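Hand-held grippers or remote control for teaching a shelf task?

Posted by vemgate_tim, 31 January 2020

We are a small workshop and want to teach our arm to put metal canisters on a two-tier wire rack. So far we have driven it by remote control with a joystick and recorded that. After two afternoons we have 13 good runs, and the arm still bumps the shelf more often than it gets the canister in. Would we do better holding the grippers in our own hands and recording that instead? And how many runs do people normally need?

Debora Lo Presti

I would switch to hand-held for this one. With a joystick you can't feel the shelf, so you slow right down near it and the recording is full of stops and small corrections. The arm then learns the stops as well.

Sit at the table, put the rack on the far half and keep it there for the first batch. Pick up the canister from the side, never from the top, or your jaws will be in the way when you get to the gap. Go in at one steady speed. If you fumble, throw the run away and start again.
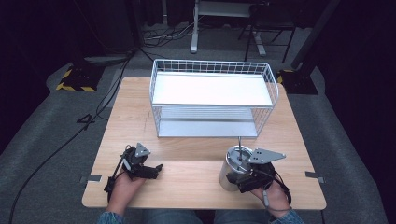

Keep the second gripper in your other hand even when it has nothing to do. If the finished job uses two arms, the second one needs to learn where to wait. Also check the cables before each run — a loop caught round your wrist will change how you move and you won't notice until you play it back.

As for numbers, I got sensible results at 100 runs with the rack fixed. Then I started turning the rack a little between runs and needed more.

Sakano

Check your arm can reach first. Your wrist bends in ways the arm can't. We lost 8 runs out of one batch that way.

old_marchetti

Joystick is fine if you practise. Took me most of July though.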